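Gripper Talk > Faults and Failures > Wrist camera goes dead past a certain roll angle, then the arm e-stops

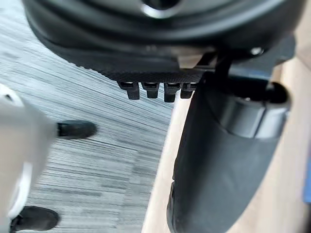 Wrist cam view, arm near a wooden surface.

splinegine
Posted Apr 12, 2022
Posts: 1304

Right, I need fresh eyes. Secondhand Gostell arm, two-finger gripper, small camera mounted up at the wrist, Vanholm controller that I paid too much for. The job is picking up small parts and putting them down again a short distance away, a task my nephew mastered before he could talk.

Symptom: runs fine for ages. Then, when the wrist rolls clockwise past a certain point, the camera feed freezes, and a second or so later the whole arm drops into protective stop with fault 1602. Clear the fault, roll it back, feed returns, everybody pretends nothing happened. Roll it again and it might do it, might not.

Already tried: new USB cable, different port, reseated everything I could reach, swore at it. The manual describes 1602 as "peripheral communication irregularity", and thanks very much for that.

gravelpit
Posts: 212

Cable. It's always the cable.

splinegine

Second line from the bottom, mate. New cable.

gravelpit

New cable routed the same way as the old cable is just the old cable with a receipt.

tolerance_stack

Where does the cable run once it leaves the camera? If it goes around the outside of the wrist and you've tied it down at both ends, then every time you roll clockwise you're tightening it like a guitar string. Mine did this for a whole May and I replaced the camera twice before I thought to look at the cable ties.

Leave a proper loop of slack and tie it further back on the forearm. Roll the joint through its full travel by hand with the power off and watch the loop the whole way.

dunny_logic

I'm going the other way. A frozen camera shouldn't be stopping the arm at all. Those are two separate problems, or one problem further upstream. What's the power supply? If the camera and gripper share a 24 volt line and the gripper draws hard when it closes, the voltage sags, the camera's converter drops out and the controller panics.

splinegine

They do share a line. But it does it with the gripper sitting open and doing nothing.

dunny_logic

Then put a meter on it anyway. "Doing nothing" is what the gripper told you it was doing.

tolerance_stack

The stop isn't mysterious. Some of the Vanholm firmware treats a missing peripheral as a reason to stop, and that's a setting. Peripheral supervision, under Tool. You can make it warn only.

kelpbed

Please do not turn that off.

Sorry to be the wet blanket, but can I ask about something else? There's a pair of shoes on the carpet in that picture, with legs in them. Is that somebody standing next to a live arm that stops at random?

splinegine

Those are legs, yes. It's at reduced speed.

kelpbed

Reduced speed is good. Reduced speed plus a fault you don't understand is less good. Stopping isn't the worry so much as the restart. You said you clear the fault and carry on. Does it wait for you, or does it pick up the move it was halfway through?

splinegine

...it picks up the move it was halfway through.

kelpbed

There you go.

gravelpit

Oh come on, it's a bench arm. I've been bumped by mine more often than by my dog.

kelpbed

And I've seen a bench arm put a gripper finger through a laptop screen after an auto-resume. The owner had his hand on the lid at the time. He kept the hand, but he'd changed colour by the time he sat down. Set it to hold on clear, with a separate press to resume, and have everyone stand outside its reach while you're hunting an intermittent. Tape a line on the floor if you have to.

gravelpit

Tape on carpet. Good luck.

kelpbed

Then use a chair. I don't mind what it is.

dunny_logic

With kelpbed on this one, for what it's worth. I still think it's power.

talebi_owner_au

Different brand, but the Talebi wrist had a known problem where the connector for the tool flange backed out a hair under vibration. Looked seated, felt seated, lost a pin on roll. If the Gostell has the same sort of round plug, pull it right out and look at the pins under a decent light. One of mine was shorter than the rest, pushed back into the body. You won't see that by wiggling.

splinegine

OK, update. Spent the evening on it.

1. Changed to hold on clear. It now waits for me, and I admit it's a nicer machine to be near. Chair is in position.

2. Meter on the line. Steady as a rock, gripper open, closed and squeezing. Sorry dunny.

3. Rolled the wrist by hand with power off. The cable does go tight near the end of the clockwise travel. Sorry me.

4. Pulled the flange plug. Pins look fine to me, but I'm at an age where everything that small looks fine.

Gave the cable a big loop and ran it back and forth through the bad angle, 100 rolls. It faulted 3 times. Before that it was closer to one in four, so it's better without being fixed.

gravelpit

Cable.

tolerance_stack

It's been pulled tight for however long. The strain has probably hurt the socket on the camera side. You can have a perfect new cable in a tired socket. Press gently on the plug, sideways, with the arm parked and the feed up on screen.

dunny_logic

What's your meter? A cheap one averages. A dip of a few milliseconds won't show up. Borrow a scope.

tolerance_stack

He's just cut the fault rate by adding slack. Voltage doesn't care about slack.

dunny_logic

It does if the power wires are in the same bundle, which I bet they are.

splinegine

They are in the same bundle.

dunny_logic

Thank you.

splinegine

Pressed on the camera plug sideways like tolerance_stack said. Feed froze. Let go, feed came back. Did it five more times because I was enjoying it. Fault 1602 every time.

So it's the socket, and I'll split the bundle as well so dunny can sleep. Replacement camera is coming from Prorkberg and the tracking page says around two weeks. Arm stays off until then.

kelpbed

Leave the hold on clear setting as it is when the new one goes in.

splinegine

Yes. And the chair.

gravelpit

A socket is part of the cable if you think about it.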